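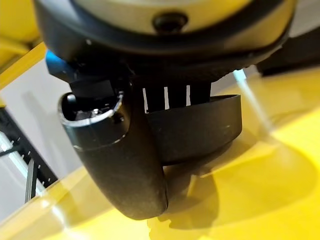

**Fimel Two-Finger Gripper – Evaluation Unit**

The Fimel is a two-finger gripper with curved black fingers, offered by Irotden to laboratories and integrators comparing end tools before purchase. It is supplied with a wrist camera and a controller cable.

Irotden tested the Fimel against the Lachance parallel gripper over 926 trial grasps. Both units ran on the same arm with the same controller settings. Rongrong Xu planned the trials, and Berkay Ersoy reviewed the camera recordings.

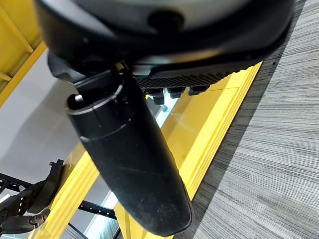

The Fimel held round parts more securely, while the Lachance closed faster on thin sheet stock. Glossy surfaces required a lower camera exposure with either gripper – the setting is stored in the controller profile.

| Item | Fimel |
|---|---|
| Order code | 429 |
| Recommended inspection | every 200 cycles |
| Controller | Jistitz, sold separately |

Evaluation units are lent for one month. Requests received before noon on Tuesday ship the same week.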